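Sorting Table Work Package: Progress Report, October
Submitted to the Vainio Fund by Ritva Toivonen, Rilotport site

1. Status

The work package covers the sorting and packing of mixed produce at the long table in the Rilotport kitchen. The table layout is fixed, the handling sheet is in its second version, and the packing trial is under way. The written guide for the other sites is behind schedule and is discussed in section 4.

Between the start of the reporting period and the end of September, 1810 items passed over the table. Of these, 297 were recorded as difficult to place, meaning that the sorter put the item down and picked it up again before deciding on a group. Most of the difficult items were small dark fruits of similar size.
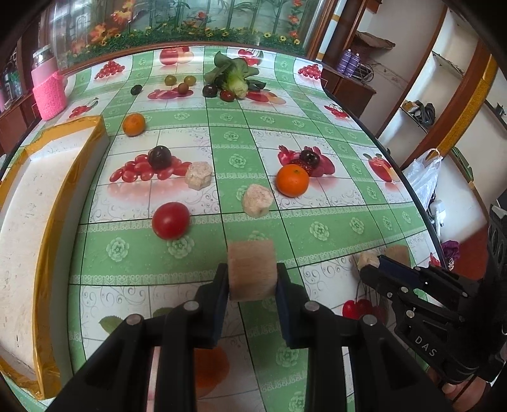
Placement on the table follows the plan agreed with Elsa Niskanen in the spring. Leafy produce goes to the far end and loose fruit is spread toward the near end, with enough space between items that each can be picked up without moving its neighbor. The bok choy is laid with its cut base toward the front and the leaves behind. Round items such as the tomato and the mandarin are set down singly, while the smallest fruits may be grouped. The light wooden blocks stay in the set as non-food items and must be separated before packing begins.

2. Table covering

The plain covering used at the start was replaced by the glossy green-and-white checked cloth. It wipes clean between rounds, and the checks give sorters a rough grid for spacing. One drawback is noted: the white squares carry printed fruit, and two sorters reported looking twice when a real dark fruit lay on a printed one. Seija Niskanen has asked Sutano for a quote on a cloth with the same check and no fruit. No order has been placed.

3. Handling

Citrus is now taken from both sides at mid-height and lifted straight up. The earlier practice of rolling the fruit to the table edge has been dropped -- it disturbed the items in front.
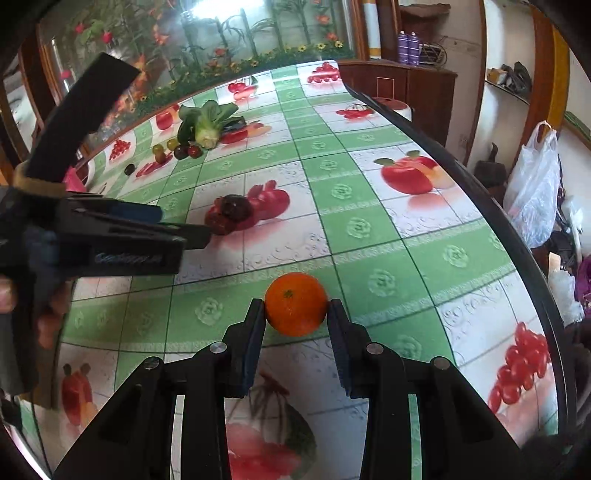

The same rule applies to tomatoes, with lighter pressure. Leafy items are lifted at the base. Bruising is checked 16 hours after each round, and the results go into the log kept by Eino Lahtinen. The log is complete for all rounds except the first two, which were run before the form was ready.

4. Delays and next steps

The guide was due at the end of September. The text is finished except for the chapter on small fruits, which depends on the revised grouping rule. Sointu Ahonen will test that rule over 60 further items and pass the result to the Bulasano site for comment. A revised delivery date of mid-November is requested. No change to the budget is requested.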